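Aug 14, 2020

Quick one tonight, I'm wiped. Drywall in the back bedroom is UP. All of it. Well, except the closet, which doesn't count because I decided it doesn't.

For anyone just showing up, the back bedroom had the old lath coming off the studs since April and I finally pulled the whole mess down. Lots of bags. So much dust. Still finding it in my coffee mugs.

Went back and forth on patching vs. ripping it all out. Maribel Benavides from two doors down had hers patched and it looks great, you can't find the seams. But hers was one corner. Mine was three walls and a chunk of ceiling the size of a door. So, rip it out.

Got two quotes to have somebody else do the hanging and finishing. Bedlow wanted a lot more than I had. Kravchuk came in lower but couldn't start for 6 weeks, and I have my sister coming before that. So I set aside $400 for board, mud, tape and screws and did it myself, with Hanna Stelmakh holding the other end of everything. She is stronger than me and also less whiny.

Spent so far — $154 at the first store run, $123 at the second. The second run was mostly because I cut two sheets wrong. Measured from the wrong side of the window. Twice!! Same window.

Stuff I'd do different:

Rent the lift for the ceiling. We used a T brace made out of scrap and my neck is still mad at me.

Buy the setting type mud for the big gaps, regular stuff for the rest. I used regular for eveything on day one and the deep spots shrank and cracked.

Paper tape in the corners. The mesh kept bunching up on me.

Smaller knife first, then the wide one. I went straight to the wide one like a pro and it looked like frosting.
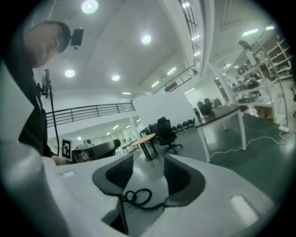
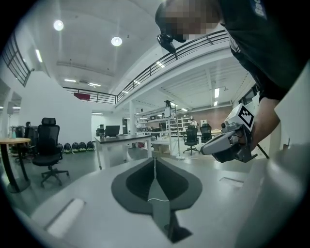

Next is sanding, which I'm dreading. Olesia Romaniuk says wet sponge the whole thing and skip the dust, but I tried that on a test patch and went right thru to the tape. Maybe too much water? If you've done it, tell me how wet the sponge is supposed to be. Dripping? Wrung out?

Then primer, then the closet, fine, the closet too. Paint color is still a fight. I want the gray green and my sister wants white, and she's only staying for a week so I don't see why she gets a vote.

Going to bed. Mud pan is soaking in the tub.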